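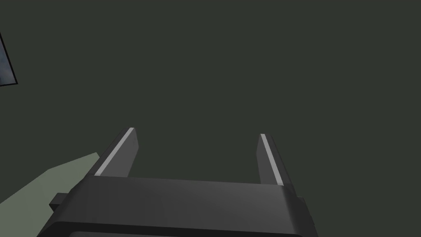 Bromeo 38 is out, and the planner finally looks before it reaches

I've been waiting on this one since March, so forgive me if I gush a bit. Bromeo 38 landed this morning, and the big change is in the motion planner, the part that decides how an arm gets from wherever it is to wherever you want it. Until now it built its whole path from one snapshot of the room. If the head view and the wrist view disagreed about where something was, the head view won, and you found out later (usually with a bump).

The new version keeps both views going the whole time and replans when they drift apart. You can set how touchy it is in the config, and the default is pretty cautious. I've bumped mine up a notch already because I'm impatient!

The test rooms are all simulated, and they come from the Massawe pack, which has grown to 664 layouts. I spent most of my afternoon in one with a long gray counter on one side, an orange table on the other and way too much stuff to knock over. There's a toothbrush, a pen, a little white spoon, a loaf of bread, a potted plant with big leaves. Small thin things next to big floppy things is exactly the mix that used to drive the old planner nuts.

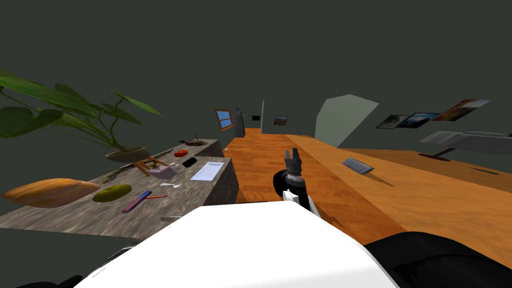

What else changed

The Wularov viewer is now bundled in, so you don't have to build it yourself anymore (hooray). It lines up the head and wrist views on one timeline and you can scrub through them together. I ran 60 tries with the replay log on and the files stayed small enough to keep, which I could never say before. There's also a new "why did you stop" message that names the check that failed, so no more guessing from a bare error number. Mine mostly said the wrist view had lost its target.

Leaves are still the sore spot. The perception side treats a plant as one solid lump by default, so the planner swings wide around it even when there's plenty of space between the stems. You can turn on the finer outline, but replanning slows down a lot, and on my old desktop it felt like wading through mud.

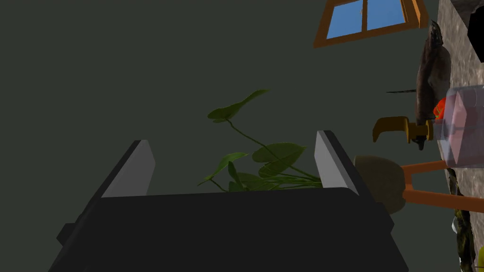 The release notes say a lighter version of that outline is coming in the next update, and I hope so, because I'd love to leave it on full time. If you're upgrading from the last release, back up your config first. The old speed limits don't carry over and you'll have to type them in again. Folks using the Zistlow plugin should hold off a little longer, as it won't load in 38 yet and the fix is still being tested. Everybody else can grab it from the usual downloads page. I'm off to run the same room again overnight with the cautious setting put back.

Contact | Copyright Bromeo user news, all rights reserved | Back to top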